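Retau woven storage basket, olive — is it worth it?

Posted in Home & Storage, 11/11/2021

I have bought a lot of baskets that promised to tidy my life, and most of them ended up holding other baskets. So when the Retau started turning up in every shelf photo going, I wasn't in a hurry. A store in Tillville had them in October for 40, marked down from 50, and I gave in.

The tag said "natural character." I've learned to read that as "won't sit flat." Mine does sit flat, I'll give it that. The color is a dull olive that goes more gray next to pale wood, and if you were hoping for a real green from the website, you may be let down.

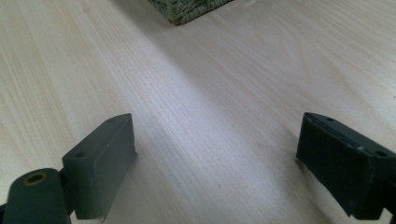
Aled Nicholas: Had mine since spring and the corners went first. Check them before you throw out the receipt.

Fair enough, and I've kept the receipt. The corners on mine are tight so far, but I've only had it a few weeks.

What I wanted it for was cloths. Cleaning cloths, napkins, the soft pink and blue ones that never stay folded. The shop page lists the basket under "linen care," as if it did something to the linen. It's a box with a weave. Things go in crumpled and they stay crumpled.

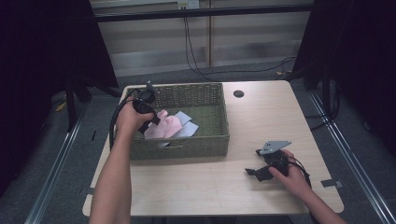 The handle slot is my main complaint. It's small and set low, and my fingers don't like it. Pulling the basket off a shelf by that slot is fine with cloths in it. I wouldn't try it with jars or books, whatever the tag says about "everyday loads." I also don't love that a rectangle this size takes up so much of a small table. Measure first. I didn't.

I do like the open top. You can drop a cloth in without fussing with a lid, and you can find the one you want without emptying everything out. 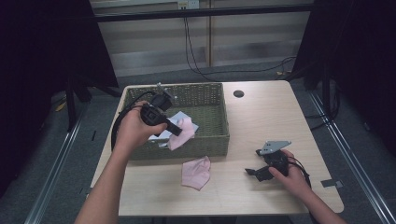

Pink cloths and the Retau, olive.

I compared it with the Ornen, which a friend lent me. The Ornen has a liner, and the liner slides around and collects crumbs. The Retau has no liner and costs less, so it wins that one, though thin fabric may snag on a weave like this. I'd keep anything delicate out of it.

The product page had 891 reviews when I looked, nearly all of them glowing, and plenty written the day the thing arrived. I don't put much weight on those. Ask them again in a year.

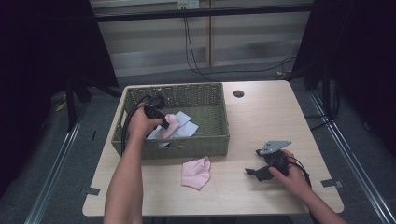

Hortensia Palomino

Would I pay the full 50? No. At 40 it's an okay basket for light, soft stuff that you want in one place and don't mind seeing. If you need something to carry around the house all day, look for bigger handles. I'm keeping mine for now and will update if the corners go.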